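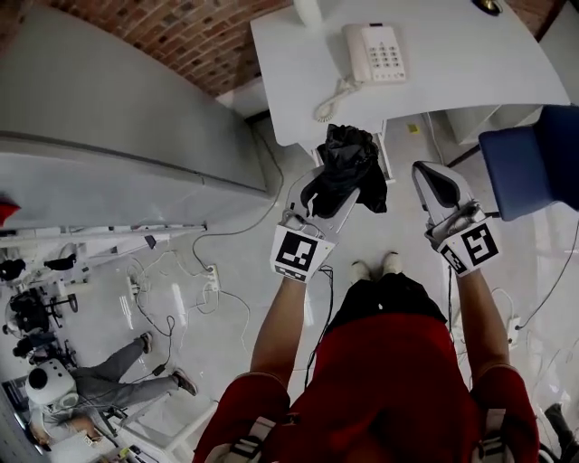 Restari Neighborhood Association
Minutes of the meeting held 16/08/2021, Sultby building, upstairs room

The chair opened the meeting and thanked everyone for coming up the stairs in such sticky weather, and especially the members who brought the iced tea. The minutes of the previous meeting were read and accepted with one correction (the bake sale was in May, and the secretary is sorry for the mix-up).

1. Report on the visit to Drarus

The members who went along to the Drarus demonstration gave their report, and it ran well past its slot, which the chair kindly allowed as people were enjoying it so much. Our hosts could not have been nicer. We had pictured something like a factory hall and found a room much like any office, with a brick wall, a desk and a telephone on it, a big gray refrigerator, and a good many cables across the floor.

The part everyone wanted to talk about was the hand-held grippers. These are white, one for each hand, with a square black-and-white marker on them, and a person holds them and does ordinary jobs so that a robot can later be taught the same movements. The job we heard the most about was picking up cloth. One of our party said she had never given a thought to how she picks up a dishrag, and has thought of little else since! A crumpled black cloth held between the jaws droops every which way, and our hosts explained that soft things like that are much harder for a robot than a box or a cup, as they never lie the same way twice.

Questions put to our hosts on the day, as best the secretary could write them down:
Whether the grippers are heavy. Not very, but the arms feel it by lunchtime.
Whether a robot will be folding our sheets soon. They would not be drawn on a date, and laughed.
Whether left-handed people are wanted. Yes, very much so.

One member felt the talk at the start used too many long words and would have liked a handout. This was agreed to be fair, and the secretary will pass it along politely.

2. Open day

Drarus has offered to take part in our open day with a table of its own. There was warm support. After some back and forth about the upstairs room or the hall, the hall was chosen. Mansour Print has quoted for 1000 flyers and will hold the price until our next meeting. Agreed to go ahead, with the wording to be checked by 2 members before it goes off.

A member asked that cables be taped down wherever the public will be walking. Agreed.

3. Any other business

The coffee urn is leaking again. A blue umbrella was left behind last time and is on the hook by the door.

Actions
Secretary to write a thank-you letter to Drarus and mention the handout.
Chair to confirm the hall and the flyer order.

The meeting closed with thanks to all, and the rest of the lemon cake was shared out.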